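Board Games & Dice > House rules > Stasusano scoring, push on or bank?

rakena_roller
Thu 23 September
Right so we've been playing Stasusano since April and still cant agree on this. If you bank on 447 do you round up or leave it? My sister rounds, I don't. First to 900 wins so it matters. Also do you reroll all the dice or just the ones that didnt score?
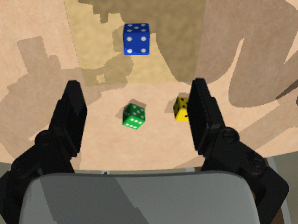
Re: Stasusano scoring, push on or bank?

wundeck
Leave it. No rounding anywhere in the rules, never was. And only the ones that didn't score go back in. Where's the rounding even come from??

tealeaf9
Disagree, sorry. We always round to the nearest ten, less faffing with the pencil. Been doing it 9 years and no fights. Well, one fight.

wundeck
Fine at home but then it isn't the same game is it. Somebody on 447 gets three points for nothing. Ends up deciding it when both of you are close to 900.

rakena_roller
Thats exactly what happened on Sunday. She won by 3. I was livid.

tealeaf9
Ha. Ok I can see it. Still say the reroll is all dice though, scored or not. Otherwise you just sit there picking at one die all night. Much quicker on a plain table too, no tray, just chuck them.
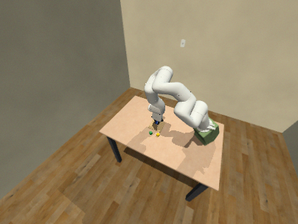
Sorcha Hennessy
No, scored dice stay put until you bank. Melermont rules let you pick up the lot but only if every one of them scored that turn. I think people mix the two games up.

tealeaf9
Hm. We did learn Melermont first. Might be that then

wundeck
Told you

rakena_roller
So no rounding, and scored dice stay. Printing this out for my sister. What about one that lands on the floor, does it count or roll again?

Sorcha Hennessy
Roll again, just that one.

wundeck
Whole turn lost in our house.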